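Section 2. Weekly check of the two-arm cell

Carry out this check once a week, and again after any 88 hours of running time. Allow around 126 minutes if the grippers need new fingers.

Before you start

1. Finish the current task and send both arms to the rest position.
2. Press the stop button and turn the key switch to SERVICE.
3. Wait for the joint brakes to click on.

CAUTION: The arms can sag slightly when the brakes engage. Keep your hands off the tabletop until both have settled.

Arms and cables

4. Check the mounting bolts at each base. Tighten any that turn by hand and log them on the Plurnwood service sheet.
5. Follow the cable bundle from the base to the wrist. Replace any tie that has cut into a cable jacket.
6. Move each joint slowly through its range. The loops must not catch on the table edge.

Grippers

7. Wipe the fingers with a dry cloth.
8. Close each gripper on the test block. Fingers that meet unevenly must be changed as a pair.

NOTE: Fingers are rated for 1,000 cycles with hard objects. Order spares from the Ridumstead parts desk. 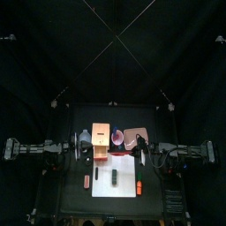 Enclosure and table

9. Brush dust off the black fabric. Do not use a spray cleaner.
10. Check that the corner brackets are tight.
11. Set the task objects back in their start positions, then turn the key switch to RUN.

Avcombe Cell Guide, revised 26/10/2026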